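In defence of the handwritten letter, even a bad one

Tue 1 September

My aunt in Rurdale wrote to me every fortnight from the year I left home until the year she died, and I don't think a single one of those letters contained any news. She told me what the plum tree was up to. She told me who had been rude at the butcher's, and what she'd said back, and then (a page later, in a different pen) what she wished she'd said back. I have them all in a biscuit tin with a dented lid, and last winter when I was laid up with my knee I read the whole lot through from the start, which took me the better part of a week and a great deal of tea.

I've been meaning to write something about letters ever since, and I kept putting it off, the way you put off writing letters. But the post office in Skindton has cut back its counter hours again, and at the dinner where we were all complaining about it my nephew asked, quite politely, when any of us had last posted something that wasn't a parcel return. There was a bit of a silence and somebody got up to see to the potatoes.

So I'd like to make the case, and I'd like to make it for ordinary people with ordinary handwriting. I get a little tired of the way letter writing is talked about now, as if it were a hobby you had to be kitted out for. There are shops that will sell you sealing wax and paper with the petals still in it. Good luck to them, I'm sure it's lovely stuff, but my aunt wrote on a lined pad from the supermarket and when she ran out of that she wrote on the back of the parish newsletter. I have one that goes around the edges of a knitting pattern and I had to keep turning it like a steering wheel.

What I noticed, reading them all together, was how much her writing told me that she hadn't meant to. It leaned forward when she was cross. In the October she had her cataract done it got enormous, four or five words to the line, and then over the next few letters it shrank back down to its usual size, and I remembered how worried I'd been that autumn and how she'd written "eye fine, don't fuss" in letters as tall as my thumb. A text message saying the same thing would have been a comfort for a minute and then gone wherever they go.

I do send texts, I should say. I send far too many, and my daughter tells me I sign them, as though she might wonder who it was. They're marvellous for telling someone the train is late. I only think they've been asked to do a job they aren't built for, and we've all gone along with it out of tiredness.

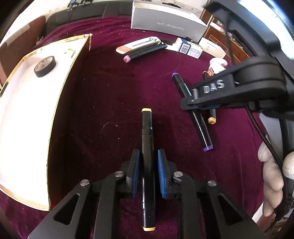
The usual objection is time, and I have some sympathy with it. My friend Ignacio Yáñez teaches high school and has two small boys, and when I told him I was writing this he laughed at me down the phone for quite a while. He said he had 800 unread emails and the idea of sitting down at a desk with a pen made him want to lie on the floor. And then, a few weeks on, a card came from him. It had four sentences on it, one of them about a dog that had got into the school gym, and the postscript was in his older boy's printing and said only HELLO DO YOU LIKE SHARKS. I do like sharks. I wrote back and said so at some length, and we've had a fair bit of correspondence on the subject since, the boy and I.

Four sentences is plenty, is what I'm trying to say. I think a lot of people are put off because they have an idea of a letter as a kind of essay, with an opening and a proper shape to it, and they imagine the person at the other end marking it. I've never in my life marked a letter. I've read them standing up in the hallway with my coat on and the groceries going warm.

The other objection is that people's handwriting is awful. Well, so is mine! I had a pen pal in my twenties, a Mrs Piątek, whom I found through a notice in a gardening magazine, and hers was so bad that my husband and I used to sit at the kitchen table and work it out between us like a crossword. There's a line in one of them we never did get. It's either "the beans are glorious" or "the bears are glorious", and as she lived well up north either was possible. She wrote to me for 10 years. We never met and I couldn't tell you what her voice was like, but I'd know that handwriting anywhere.

I will grant that it costs more than it did. Stamps have gone up, and up again, and it's a real consideration if you're on a pension and have a lot of cousins. I don't have an answer to that except that I've dropped Christmas cards to people I never hear from and put the money into writing to those I do, and I feel better about both.

If you'd like to start, start with someone old. They're nearly always home and they'll write back. My neighbour's mother moved into a place out past Dorkex in the spring, and I send her a page now and then about what's going on in our street, which is not a lot. We've got roadworks, and the people on the corner have painted their fence a green I can't get used to. She reads it aloud to the woman across the hall, I'm told, and the two of them have strong opinions about the fence.

And keep what you're sent, if you've room for it. You don't need a system. I've got the biscuit tin and a shoebox and, I'm ashamed to say, one plastic bag. My daughter will have to decide what to do with them someday and she may well put the lot out for recycling, and that's her business. But I'd like to think she'll open one first, maybe the one written around the knitting pattern, and have to stand there in the hallway turning it round and round to find out what happened at the butcher's.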